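The Zedari planner gets a replay mode

Last updated: 23 May 2024
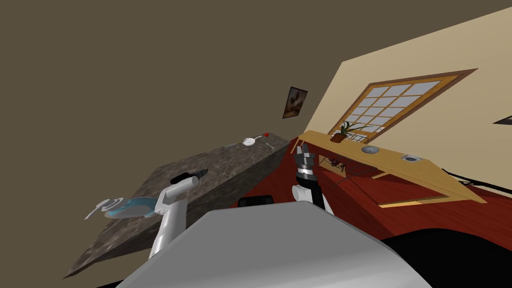 If you've been waiting for a way to rerun a failed plan without restarting the whole simulator, it's in! Kylie Rutherford merged replay mode into the Zedari planner this month, and it has already changed how we work through the kitchen tasks. Every run now saves the seed, the joint targets and the planner's search tree, so you can jump back to any step, change a cost weight and let it go again from there.

We tried it on the full kitchen set, 454 runs in all, and 208 of them had stopped on the same thing: the collision checker was padding the counter edge twice, once in the scene file and once in the planner. Two arms reaching over a counter left it very little room to work with. Darcy Maihi found the duplicate in an afternoon by stepping through the replays (the old way, we'd have been reading logs for days), and the fix is on the main branch now.

Replay files from the old Pryor format won't load yet. Darcy has a converter half written and would love some odd files to test it on, the messier the better. Next up is camera playback, so the perception folks can see what the detector saw at each step. Kylie hopes to have that ready in August.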